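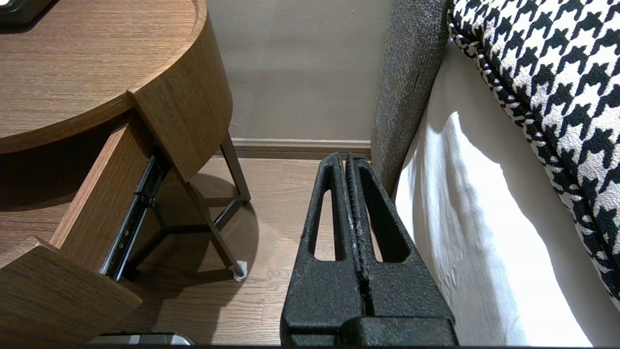 Round nightstands are a waste of a corner, one reader wrote after the last bedroom page, and anyone who pays extra for a curved drawer deserves the drawer they get. I wouldn't go that far. I do think most of them are sold on the top and bought without anybody looking underneath.

Home | Bedrooms | Small Tables | Galleries | Skorkside Index

Round Nightstands, From the Underside

Filed under: Bedroom, Wood, Second Opinions

Saturday, March 30, 2024

The Kevwood sheet I was handed at the Sakalauskas showroom in Fivelow called the round nightstand "sculptural" and "whisper smooth." It had a price of 325 dollars, with 300 written over it in pen, and not one word on how the drawer is hung. I've stopped reading those sheets for information. What follows is mostly drawers, edges and legs, with the opinions left in.

First, the open drawer. Medium-brown wood grain, a curved front, and a metal slide with a dark rail and small silver fasteners out in plain sight. I'd like to see how far it pulls before I believe anything about smooth. A curved front also eats into the usable space behind it, and the measurements on a sales sheet seldom admit that.

The legs are three slim dark metal ones with a low crossbar. Slim legs look fine beside a bed and make it easier to get a broom in. Whether three of them put up with somebody leaning on the edge of the top at 2 in the morning is something I'd test with my own elbow. One foot has a little white rubber cap, good news for a wood floor as long as it stays on.

Then the grain, the part every seller wants to talk about. It ripples across the rim in honey brown and near white, and I admit it's handsome. I still don't take a pretty edge as proof of what's inside the board. Bright light flatters figured wood, so go look at it again in the evening with one lamp on.

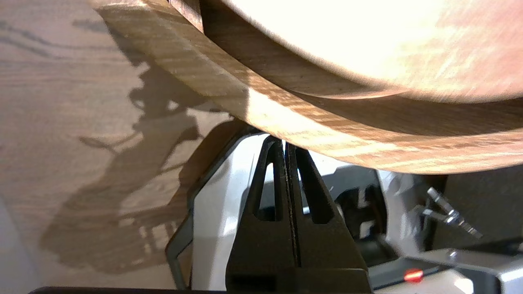
Does a curly grain mean the piece is better made? It only tells you about the look of the surface. Joints, slides and fasteners are a separate matter, and you have to check those by hand.

Last one is a curved piece of brown wood from low down, thick at the edge, squared off at the end with the corner rounded over. That corner I like. There are faint white scuffs on the lower face, in a spot a customer would hardly ever look at. I mind scuffs less than I mind being told there aren't any.

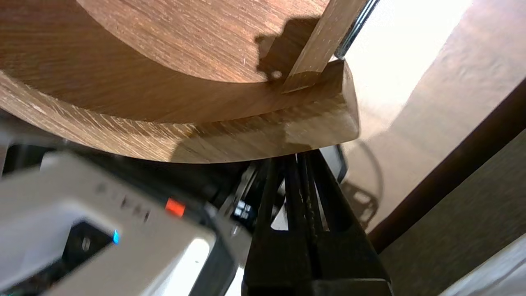

Before You Buy

Pull the drawer all the way and let go of it. Run a finger along the bottom edge of the top. Press down on the rim between two legs, then do it again over a leg. Ask what the wood is and get the answer on the receipt. If they tell you it's "wood tone," ask again.

And measure the gap next to the bed with the drawer open. I didn't, once, and had that drawer hitting the mattress until May.

2,347 views | Contact | © Skorkside | Back to top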